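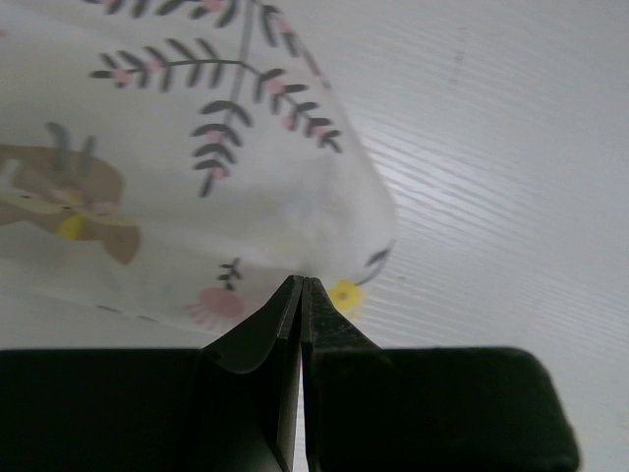
A thin cloth printed with a dark leafy branch and small pink buds.

Bail hearings at the Jillham courthouse run for five minutes or less in most cases. The clerk reads the charge, the prosecutor names a sum, and the judge enters it. Until last November, the defense often saw the file for the first time at the bench.

A new rule requires the file to reach defense counsel two hours before the hearing. Filings go through Judex, the county's case system, which stamps each transfer.

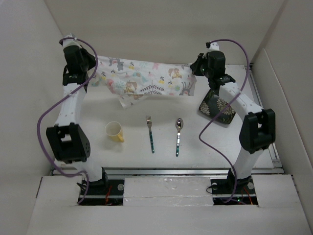

What the log shows

Souad Gaber, a public defender, reviewed 162 felony hearings held under the rule. In most, the file arrived on time. Late files came mainly from overnight arrests, where the booking sheet is still typed by hand.

Janka Malý, a deputy prosecutor, accepts the count but disputes the remedy. A late file now moves the hearing to the 3 p.m. session – and the defendant waits in a holding cell. The rule sets no penalty for the office that sent it late. 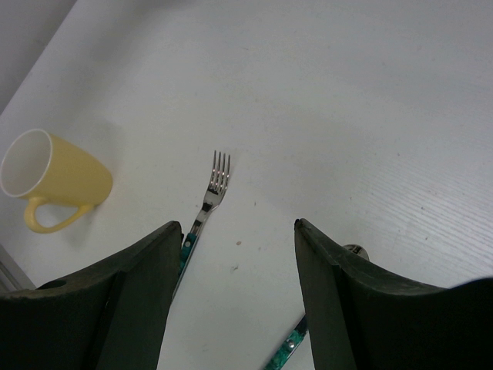 A pale yellow mug on its side on a white tabletop.

The court will take written comments on the overnight cases before it amends the rule.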